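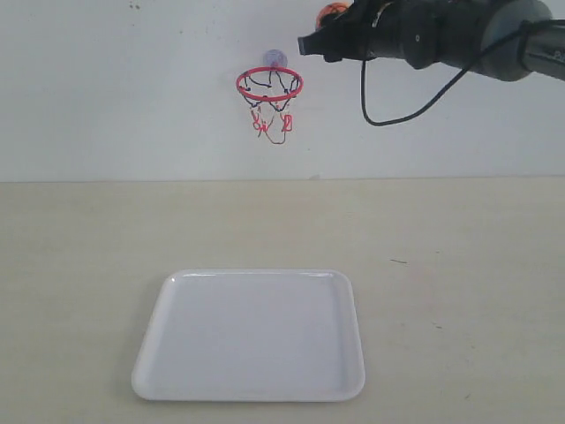
Repainting a rental before move-out, yes or no?

korachkid
Posted 21st May

Okay so I need opinions from people who have done this more than I have. I'm moving out of my one bedroom in Hamodstead at the end of the month and I've been going back and forth about the walls. I've lived in the place for 21 months, no smoking, no pets, a few nail holes in the bedroom and one long scuff in the hallway from when I got my bike stuck. The lease says "return in the condition received, allowing for ordinary wear." My deposit is $1241, so I'd really like to see it again!

My sister says paint everything. My coworker says don't touch a thing. Who's right?

saltine_sam
Your coworker. Scuffs are wear. Fill the nail holes with spackle, wipe the walls down with a damp sponge and leave it at that. I painted my last apartment before I left and got charged anyway, as my white was not their white.

moth_and_lamp
Hard disagree, sorry. I've painted three rentals on the way out and got every dollar back each time. The trick is asking the office which paint they use. Mine gave me the name and the sheen over the phone and the hardware store mixed a quart while I waited. It cost me way less than a cleaning fee would have.

saltine_sam
And if the office doesn't answer the phone? Mine never did.

moth_and_lamp
Then you email, and you keep the email.

korachkid
Ha, I did call them and left two messages. The woman at the desk is named Pramila Shukla and she's always been nice to me, but she's covering two buildings now and I don't think she gets a lunch break, let alone time to go look at a paint can. I'll email tonight.

Also, the kitchen wall behind the stove has gone a little yellow. Is that wear or is that me? I do fry a lot.

Kiran Rathore
That's grease and it'll come off. Hot water, a good squirt of dish soap, soft cloth, start at the bottom and work up so you don't get drip lines. Go easy if the paint is flat - flat paint gets shiny patches when you scrub it and those look worse than the grease did. I use a cleaner called Sandhu for the really stubborn bits, but try plain soap first.

I'm with Sam on the main question, by the way. Don't paint the whole place. A patch of brand new paint in the middle of an older wall shows up from across the room, and then you're stuck doing corner to corner, and then the next wall looks dingy, and there goes your weekend.

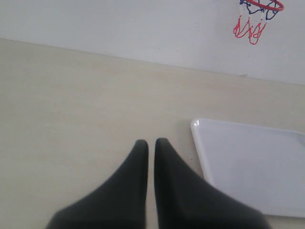

The other thing I'd do is dig out your move-in checklist. If you wrote down marks that were there when you got the keys, they can't bill you for those. Did you fill one out?

korachkid
I did! It's in a folder somewhere. I remember writing down a chip in the bathroom door and a stain in the closet, and I think the hallway was already kind of beat up. I'm going to look for it right now.

pennyweight11
Landlord here, don't throw things. I own one duplex and I would much prefer you leave the walls alone. People mean well but I've had a tenant paint over outlet covers, and another one used semi-gloss on a ceiling. I have a guy who does the whole unit in a day and I was going to have him in anyway. Fill your holes, sand them smooth, done.

moth_and_lamp
With respect, you sound like a decent landlord. The management company I had in Prarnumura would charge you for a thumbprint.

pennyweight11
Fair enough. In that case ask for a walkthrough before you hand in the keys. Lots of places will do one if you ask, and then you know what they're going to complain about while you still have time to fix it.

korachkid
Update: found the checklist!! It says "hallway, scuffs both sides" in my own handwriting, with their initials next to it. So the hallway is off my list. I washed the kitchen wall with dish soap like Kiran said and the cloth came away pretty gross, so I'm doing it again tomorrow. Emailed Pramila about a walkthrough too.

moth_and_lamp
Nice! Still would have painted it.

saltine_sam
Let us know what they say about the nail holes. And take the spackle with you when you go, you'll need it at the next place.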